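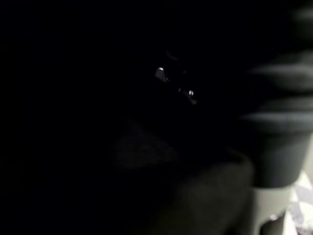
6 min read

I have been meaning to write about the dark cupboard for ages, and as the evenings have closed in and I've run out of excuses, tonight is the night. Put the kettle on, because I never manage to keep these short.

Those of you who have been to the house will know the cupboard I mean. It's the one under the stairs, past the coats, with the door that sticks in August and swings open by itself the rest of the year. There is no light in it and there never has been. When we moved to Rillport the man who showed us round opened it, said "storage", and shut it again, and that is more or less how we have treated it ever since. Things go in. Now and then something comes out, usually not the thing you were after.

What set me off was a button. My good winter coat lost one (the second from the top, so there was no pretending) and I knew, as surely as I know my own name, that my grandmother's button tin was in the cupboard somewhere. So in I went on my hands and knees, feeling about in the pitch black like a mole, and I'd only got as far as the hoover hose when I noticed a glint. Two glints, in fact, a bigger one and a tiny one just below it, and nothing else in the world to be seen. I stayed there looking at it for longer than I'd like to admit. It's a funny thing how a scrap of light on something hard and shiny will make you feel you've found treasure, even when you are kneeling on a dustpan.

I called Tamara, who was in the kitchen, and she came and squatted behind me and we had a proper guessing game about it. She said a bottle stopper. I said one of the drops from the old chandelier, which my mother took down in pieces when I was small and shared out among the family like slices of cake. Tamara then said it might be a beetle and I came out of the cupboard rather quickly.

I'm still not going to tell you what it was, because I don't know. By the time I'd gone for the torch and come back, Tamara had already moved two boxes to make room for herself, and whatever we had been looking at had slid off somewhere behind the skirting or into a shoe. We haven't found it yet. I keep thinking it'll turn up in the hoover.

But of course once two boxes are out in the hall you may as well take out a third, and that was the whole weekend gone. I'll try to put down how we went about it, partly for my sister, who has a cupboard just like it and has been asking.

We took everything out, right to the back wall, and put it down the hall in the order it came. I know the sensible advice is to do one shelf at a time, but there are no shelves, so that was that. The hall is long and narrow and by lunchtime you had to go through the garden to get to the bathroom. Tamara made a path with the ironing board, which I thought was clever until I had to climb over it with a tray.

After that I swept, and then washed the floor, and then washed it again. The far corner, where the stairs come down so low that you can only reach it lying flat, had a drift of dust in it like grey felt. I found a clothes peg, a Christmas card from people I can't place at all, and 60 pence in old coppers, which are now in the jar by the bread bin.

The sorting was slow, and I make no apology for that. I am a person who has to hold a thing and remember it before I can let it go. There was a lampshade I was sure I hated and now find I'm rather fond of. There was a bag of door handles from the old house – why on earth did we bring the door handles? – and a whole box of single candlesticks, every one of them missing its partner. There were curtain hooks enough for a theatre. My uncle Teodor Jitaru's fishing reel was in there too, wrapped in a tea towel. He rang while I had it in my hand, and was so pleased to hear of it that I've promised to post it to him at Nekik before the month is out.

And yes, I did find the button tin. It was inside a saucepan, inside a bag, inside the picnic basket. I tipped the lot out on the kitchen table on a tray and spent a very happy hour pushing buttons about with one finger. None of them matched the coat. I have put on a dark green one that is a bit too big and gives me a slightly naval look.

I do want to say something about light, for anyone thinking of doing the same. We'd been managing with a torch held in the teeth, and it's hopeless. You get one very bright patch and everything round it goes blacker than before, and all you ever see is the shine on the corners of things. Tamara bought one of those little stick-up lamps that run on batteries, and we fixed it to the underside of the third stair. I won't say it's like daylight in there, but you can tell a boot from a bucket. I rather miss the dark, if you want to know. The cupboard felt enormous before, as though it went back and back under the house, and now it's plainly just a cupboard with a sloping ceiling and a gas meter.

What went back in: the hoover, the ironing board, the picnic basket, the good suitcase, the Christmas box, and the paint tins with lids that still fit. Everything else has been found a home or is sitting in the porch with a label on it. The candlesticks I couldn't part with. They're along the landing windowsill, all different heights, and I think they look lovely, though Tamara says it's like being watched by a choir.

If anybody local wants a bag of brass door handles, or curtain hooks, do please leave a comment and I'll keep them by for you. The lampshade is spoken for, by me. And if something small and shiny does drop out of a shoe one of these days, I'll come back and let you know which of us guessed right.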